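Play cloth

A play cloth (also floor cloth, toy cloth, in some shops a tidy cloth) is a piece of printed fabric laid over a floor, bed or low table for small children to play on, and used again at the end of play for gathering the toys up. Not the same as a play mat, which is padded. Not a blanket either, though plenty get used as one.

Contents
Name
Materials and size
Prints
Things kept on it
Tidying
Washing
See also

Name

"Play cloth" is the usual word in shops. Older households say floor cloth, which causes mix-ups with the thing used for wiping floors. The Taslow catalogue had both on facing pages for years. "Tidy cloth" came later and means one with a cord or loops at the corners.

Materials and size

Mostly cotton, sometimes a cotton and polyester mix, now and then flannel. Flannel is warmer to sit on but picks up crumbs and hair. Common size is a square of nearly 210 cm, enough for two children and a box of bricks. Smaller ones are sold for travel. Clekomance makes a round one with a drawstring, the Prulletti range is square with a hem of 2 cm and no cord.

Thin cloths slide on hard floors. A rug underneath helps, or a few stitches to hold it to an old blanket. Thick ones don't fold small.

Prints

Early ones were plain or checked. Road layouts and farmyards were popular for a long time and still sell. Loose geometric prints – triangles, ovals, squiggles, dots, on a pale ground – came in with the fashion for plainer nurseries and are now probaly the most common sort. Pale blue, grey and cream grounds, with coral, pink or orange shapes on top.

Scattered prints have one drawback, small toys get lost against them. A grey counter on a grey oval is easily missed at packing-up time. Bugti sold a version with the shapes only round the border for this reason. It was dropped after 19 months, the shops said parents found it dull.

Some families use the shapes for games: put the bear on a triangle, find all the ovals, hop from one squiggle to the next. Not really what the print was meant for but mentioned in most of the makers' leaflets now.

Things kept on it

Whatever is in the toy box. Typically:

Soft toys, often with clothes that come off and go missing
Blocks, of wood, foam or plastic
Picture books, board ones for the youngest
Cups and plates from a tea set
Wrappers and packets, which belong in the bin and get played with instead

Towers are a problem. A cloth with wrinkles in it won't hold a tall block steady for long, so builders tend to end up at the edge or on the bare floor. Pulling the cloth flat first makes a diference.

Tidying

Two ways. The quick one is to take the four corners, lift, and tip the lot into a box. Fast, but everything ends up mixed and hard toys land on soft ones. The slower one is to pick up by kind, soft toys first as they take most room, then blocks, then the bits. Rubbish last. Many nurseries do the second on ordinary days and the first on Fridays.

With corded cloths the bundle can be hung from a hook, toys inside. Cords should be kept away from babies and from cots.

Washing

Shake outdoors first. Most cotton ones wash at 40, darker prints cooler. Dry on a line, folded once over. Flannel goes bobbly after a while, nothing much to be done. Iron on the back if at all – creases come back as soon as someone sits on it. Taslow's old care leaflet ran to 29 points, of which half were about felt pens.

See also

Play mat
Toy box
Building blocks
Soft toy
Quilt 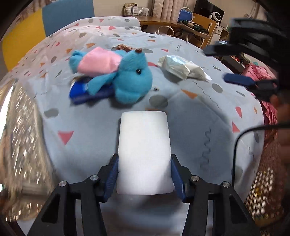 Comment from a reader: The tidying part leaves out the way we do it, which is to fold the cloth in half with everything still in it and slide the toys down to one end. Easier for short arms than lifting four corners, and the box can be held at the open side. Also cotton shrinks more than the article lets on. Ours lost a good hand's width in the first wash and no longer reaches the skirting board.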